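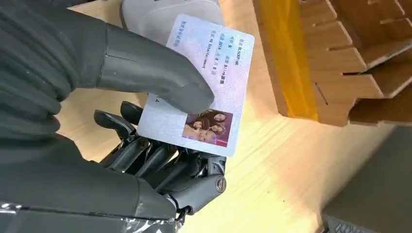
A small card, held over a desk.

I still carry a library card. It lives behind my bus pass, the corners have gone soft, and the number on the back has rubbed away so badly that the staff at Trorkelgate have to look me up by surname. I love it far more than is sensible!

So you can guess how I felt in January when the letter came round saying cards would be "retired" in favour of an app. Cirkent library has gone over already, and Drisley is next. I've got the app (I'm not a complete dinosaur) and it's fine, mostly, when it remembers who I am. But I don't want it to be the only way in.

My nan got her ticket at 74. She'd moved in with us and hardly knew a soul, and she walked down to Trorkelgate on her own and came back with four Westerns and a bit of card with her name typed on it. She showed it to the milkman. I can't picture her showing the milkman her login.

And then there's children. I was at the Devadiga Road branch for story time with my niece, and the little ones with cards of their own were marching up to the desk like bank managers. You can't hand a five-year-old a phone and tell her it's her library now, it's Mum's phone, and Mum needs it back to pay for the parking.

I do understand the money. The letter says each new card costs 23p, plus postage, and budgets are dreadful, I know they are. Fine, charge me! I'd pay 20 quid tomorrow for a card that lasted me another decade, and if a few of us did that it would cover an awful lot of kids and nans.

What I'd like is both. Keep the app for people who like apps and keep a box of blank cards under the counter for everyone else. The Drisley changeover is 2 months off, so there's time to write in, and I've already sent mine (it was longer than this, sorry to whoever opens the post).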